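Rebuilding the Booking Pages for Woler Upholstery

Final project report, prepared by Dayana Quezada and Angus McPhee

When we first sat down with Marisol Manríquez, who runs Woler out of a converted dairy in Brollumthorpe, she told us her website had been put together over one long weekend and then left pretty much alone. It had 14 pages, five of which said nearly the same thing, and the only way to ask for a quote was an email address tucked at the very bottom of the contact page. She was lovely about it, and gave us more or less a free hand, provided we kept the dark green colour she has always used.

We spent our first fortnight just reading the old site and talking to her customers. Eleven of them were kind enough to go through it with us on their own phones while we took notes. Most were after the same few things: what a chair costs to re-cover, how long it takes, and whether Woler would pick it up. Two gave up and said they'd normally just ring.
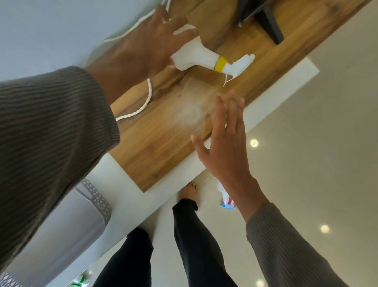
Department of Web and Digital Media, Lorora College

After that we drew up a new plan on paper, and we must have been through six or seven versions before Braulio Serrano, our supervisor, suggested we put the quote form on the home page and see how it felt. We were a bit stubborn about this (Angus especially, who had grown fond of his big slideshow), but once the form was in place the rest of the page fell in around it. The slideshow went in March, and the care advice for leather and timber moved to a page of its own.

The build was done with Tovar, the page editor we use in second year. It was fine for text and not so fine for forms, and we lost the better part of a week to a date picker that wouldn't behave on older phones. Rutilio Cuevas in the computer lab helped us sort it out, and we're very grateful to him. We also shrank all the photos, as the old home page was taking almost 11 seconds to load on Marisol's own connection.

In the four weeks before the change, the site had 467 visits and three enquiries by email. In the four weeks after, it had fewer visits – we think the school holidays had something to do with that – and 149 of those visitors opened the quote form. Nineteen sent it through. Marisol has asked for a box where people can attach a photo of their chair, and we've left her notes on how it might be added, along with a short guide to changing prices and opening hours herself.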